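Ticket: Label printer at packing bench drops off network
Site: Maltlow, Flodside warehouse
Status: Closed
Priority: Normal
Category: Printing / network

Reported problem
The label printer at the packing bench stops taking jobs in the early afternoon. The light on the front stays green. The order system (Treditik) shows the jobs as sent, but no labels come out. Turning the printer off and on clears it and the backlog prints all at once, which means duplicates if anyone has pressed Reprint in the meantime. Happened every working day since the switch cabinet was moved.

First response
Asked the site for the printer's configuration page and the time of the last failure. Configuration page came back the same day. Firmware is current. Address was being handed out by the router, not set on the printer. Last failure was at 1:40 p.m.

Remote checks
Pinged the printer from the Treditik server for an hour in the morning. No loss. Left it running over lunch. Replies stopped at 1:38 p.m. and started again when the printer was restarted. The order computer on the same switch kept answering the whole time, so the switch and the uplink were ruled out.

Cleared the print queue and removed 44 stuck jobs. Some of these were for orders that had already shipped – the site was asked to check before sticking anything on a box.

Replaced the network cable with a new one from stock. Failed again the next afternoon. Put the old cable back in the spares drawer.

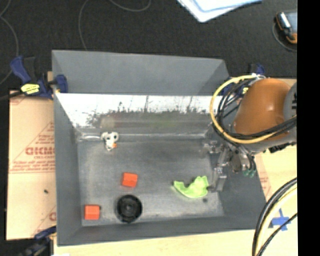 Maltlow, October

On-site visit. Arrived before the lunch break and connected a laptop to the spare port beside the printer. Watched the address table on the router. At 1:36 p.m. the printer's address showed up against a different hardware address. Printer stopped answering right after.

Looked up the second hardware address. It belongs to a Saragih time clock by the staff entrance. The clock has a fixed address typed into it, and that address sits inside the range the router hands out. The clock sleeps most of the morning and wakes up to send its punches after the first shift ends. When it wakes, both devices claim the same address and the printer loses.

Before the cabinet move the printer had been holding a different address. It picked up the clashing one when everything was powered back on.

Fix
Reserved a new address for the printer on the router, outside the range used for handouts. Left the clock alone for now, but shortened the range so its address is no longer given to anything else. Changed the port in Treditik to match. Restarted the printer and the print service.

Test
Sent 200 test labels in one batch during the time the clock normally wakes up. All printed, none doubled. Ping ran through the afternoon with no loss.

Also noted
The print service log was set to keep 600 lines, and that covers less than a morning. Raised the limit so there is something to read next time.

Follow-up
Site confirmed on Monday that labels are printing normally after lunch. Address list for the site updated – the clock was missing from it. Ticket closed.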